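# The Long Afternoon at Bench Level

*A student course in two-armed manipulation has become one of the most demanding offerings in its department. Its subject is the packing of fruit.*

The first assignment in the Mendside Manipulation Practicum fits on one line. Students are asked to have two robot arms place a set of produce into a clear container and leave the container standing where it can be lifted. They are given one semester. In the years the course has been offered, no team has turned in its final report early.

The practicum is open to third- and fourth-year students in engineering and computer science, and it is taught by Glória Coelho, who joined the department after a decade in the packaging industry. Her experience there shaped the course more than any textbook did. She had spent much of that decade on machines that moved identical boxes at great speed, and she wanted her students to begin at the other end of the problem, with objects that differ in size and shape and do not sit still.

"A box tells you where to hold it," Coelho says. "A strawberry does not. The student has to decide, and then has to defend the decision in writing."

## A Course Built on Demonstrations

The method taught in the practicum is learning from demonstration. A student guides the arms through the task, the movements are recorded, and a model is trained on the recordings. The model is then asked to perform the task by itself. The principle can be explained in a single lecture, and Coelho does so in the first week. The remaining weeks are devoted to what the lecture leaves out.

By the close of the most recent semester, the teams had recorded 2,189 demonstrations. Of these, 1,282 were accepted for training. The others were set aside for reasons that students are required to enter in a shared log: a dropped item, a hesitation too long to be useful, a container pushed out of reach, an operator who changed plans halfway through. The log is graded. Coelho regards it as the most important document the students produce, and she reads every line of it.

The standard for acceptance is set by the students themselves, by vote, in the third week. It may be revised only once. Bernardo Barreto, a fourth-year student who served as data lead for his team, argued at first for a lenient rule. His view was that a model should see mistakes, including the recovery from mistakes, if it was to cope with them later. The opposing side held that a model trained on hesitant work would itself hesitate. The debate took most of a session and ended in a compromise. A demonstration containing an error would be kept if the error was corrected within the same attempt, and it would be marked as such.

"I lost the vote and won the footnote," Barreto says. "In the end the footnote was used quite a lot." 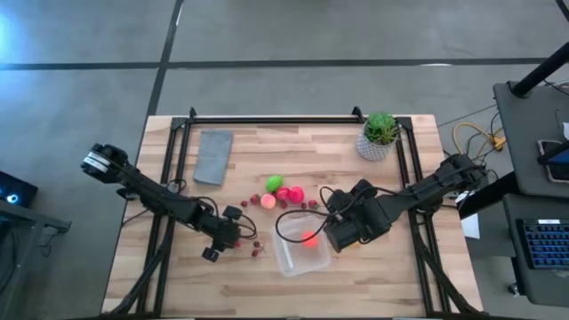

Teams work in shifts of two hours. One student operates, one keeps the log, and one resets the table between attempts. The roles rotate, and the rotation is enforced. In an earlier year the most skilled operator on each team did nearly all of the demonstrating, with the result that each model acquired one person's habits and performed poorly when the starting arrangement favored another approach. Under the present rule, no operator may contribute more than 400 demonstrations.

The resetting of the table is the least popular duty and, in the opinion of the teaching staff, the most instructive. A student who has placed the items by hand, again and again, begins to notice a private preference. Large fruit tends to be placed near the container. Small berries are dropped in a group. The container is squared to the edge of the table out of simple neatness. All of these preferences enter the data. Teams are now issued a printed sheet of starting arrangements, drawn at random, and are expected to follow it even when the arrangement looks awkward.

## The Difficulty of Small Things

The practice produce was chosen to cover a wide range of shapes. It includes rounded pieces the size of a peach, a striped oval resembling a small watermelon, and berries small enough to be lost between two gripper fingers. The larger items are learned quickly. The berries are another matter.

Filipa Vilela, a third-year student, chose the berries as the subject of her individual report. She found that her team's model approached a berry in much the same way it approached a peach, with the fingers opened wide, and that it often closed them beside the berry instead of on it. She proposed a separate block of demonstrations devoted to small items alone. Her teammates were reluctant to give up the time. After some negotiation they agreed to 186 additional demonstrations, recorded over four evenings in November, after the building's regular classes had ended.

Her report is a model of restraint. It states that grasping improved, that the improvement was greatest when the berry lay apart from other items, and that a berry resting against a larger fruit remained a problem. It makes no claim about why. Coelho has placed it on the reading list for the coming year.

The clear container presents a difficulty of its own. Transparent plastic lets the background through and returns bright patches where the light falls on it, so that its edges can be hard to find even for a person looking at a recording. Several teams asked in the opening weeks whether they might use an opaque bin. The request was refused each time. Clear containers are what grocery shelves hold, Coelho told them, and the course was not going to be about a shelf that did not exist.

## Two Arms, One Decision

A single arm can place fruit in a container. The course insists on two, and it is in the division of labor between them that teams differ most visibly.

Some teams treat the arms as two workers on either side of a counter, each responsible for its own half of the table. Others have one arm steady the container while the other fills it. The first method is faster when all goes well. The second is slower and tends to be more forgiving, because a light container is easily nudged by an arm that descends too close to the rim. Lourenço Moreira, whose team switched from the first method to the second in the eighth week, describes the change as painful. It meant that a large share of the team's accepted recordings could no longer be used together with the new ones.

"We had a long meeting about whether to start over," Moreira says. "Then we had a short meeting about how."

The decision cost the team its lead in the informal ranking that students keep on the back of the laboratory door. It also produced the discussion chapter that the outside reviewers singled out for praise. Moreira had kept careful notes on what the team believed at each point and when it stopped believing it, and the chapter follows those notes closely.

Coelho neither encourages nor prevents such changes of direction. She does require that they be written down before they are carried out. A team that wishes to alter its method submits one page stating what it expects to gain and what it is prepared to lose. She signs the page without comment and returns it at the end of the semester, together with the grade.

## Review Day

The semester concludes with a review before three outside readers, drawn from neighboring departments and from local firms that employ graduates of the program. Potgieter, a regional produce distributor, has sent a reader in each of the past two years. Trirnar, which builds sorting equipment, sent one for the first time this year. The readers receive the logs in advance, and they are asked to study them before the demonstration begins.

Each team is allowed ten consecutive attempts, and no one may touch the equipment once the first has started. The starting arrangements are drawn from sheets the students have not seen. An attempt ends when the arms return to rest or when five minutes have passed.

Results are reported in full, including partial ones. A container with all but one berry in it is recorded as exactly that. Benedita Cardoso, the graduate assistant who keeps the official record, introduced this practice after finding that a plain mark of success or failure concealed most of what the readers wished to know. She also records where each missed item was left on the table. The habit has proved useful to the following year's students, who receive her notes on their first day.

The questions that follow the attempts are often more searching than the attempts themselves. Readers commonly ask why a particular recording was rejected, and they expect the student who rejected it to answer. This year a reader opened one team's log to a page from the second week and asked about a single entry, marked only "unclear." The student responsible could not recall what had been meant. The team's grade was not affected, but the word has since been struck from the list of permitted entries.
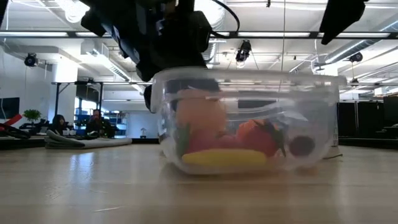 ## What the Students Take With Them

Graduates of the practicum have gone on to a variety of positions, and only some of them work with robots. Two are employed at Jovbridge, where they design inspection procedures for medical packaging. Another teaches secondary school physics. Coelho keeps in touch with many of them and invites one each year to address the new class in its opening week.

The department has discussed expanding the course. Demand would support a second section, and a proposal to add one has been before the faculty since spring. Coelho has asked that any expansion wait until a second set of arms can be purchased and a second assistant appointed. She is unwilling to shorten the shifts, which she considers the minimum in which a student can make a mistake, notice it, and try something else.

There will be changes to the assignment in the coming year. The cloth that has so far been left at the back of the table will become part of the task, and teams will be asked to lay it over the filled container as a final step. Cardoso tested the addition over the summer and reports that the folding is harder than the packing — a finding she has declined to share in any detail with the incoming students.

Barreto, who graduates this term, has agreed to return as a reader. He has already requested the logs.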